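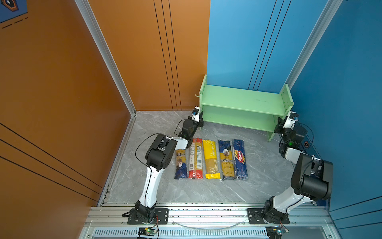

Pakelel is a dry goods wholesaler. Started in March in a rented garage, moved twice, now on Brandau Street -- the low building behind the tire shop. We sell to small groceries, school kitchens, diners and church suppers. Rice, beans, flour, oats, and pasta by the pack, dry spaghetti mostly, it outsells everything else we carry. No minimum on the first order. After that it's 10 cases, mix them how you like.

Deliveries go out 3 days a week. Prernon and the lake side on the early truck, everybody else after lunch. Pickup is fine too, just call ahead so we can have it at the dock. Bring your invoice number, please.

We bought the Tsuji accounts 2 years ago and kept the old price list where we could. If you were a Tsuji customer your account number still works. Credit aplications take a week, sometimes less.

Closed Sundays. New catalog is at the front desk -- ask for one, the online version is missing a few pages and were working on it.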